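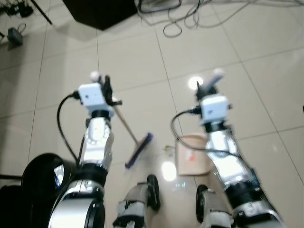
Broom and dustpan on the big cream tiles.

I finally got to the open day at Rilbridge, and I stayed so much longer than I meant to! The old Ayala building is a twenty-minute walk from the bus stop, and by the time I got there the coat rack was full and people were already on their second cup of cocoa. They had set out 13 stops on a printed map. I skipped the boiler and went straight for the housekeeping rooms, because I'm the kind of person who likes a supply closet.

Yurani Ccori took our group through. She has been training cleaning staff since before the move and she can talk about floors for an hour without getting dull. Large tiles with thin grout lines are her favorite to teach on, she told us, as long as you sweep along the line and then across it. A shiny floor shows you everything, especially with the lights on overhead, so you soon learn where you've been lazy.

Then we got on to tools, and this was my favorite part. She is a big believer in the long-handled dustpan — the upright sort that you hold in one hand while the broom works from the other. No bending, no chasing the pan across the room with your foot.

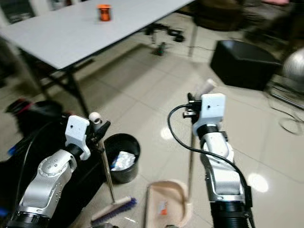
The bin should be close by too, she said, with the bag already in it, so a scrap of wrapper goes from floor to pan to trash in one trip. I have been sweeping into little piles at home for years and walking back for them later (or forgetting them, to be fair). The blue bristles got a question from a man near the door, who wanted to know if the color meant anything. At Rilbridge it means dry floors only. Mops and wet brushes have their own closet down the hall.

We ended up at the Fimer room, where over 500 old brush catalogs are shelved by year, and I could have used another hour in there alone. The next open day is in November. Wear comfortable shoes, and eat before you come, as the cookies go fast.

Posted 12/24/21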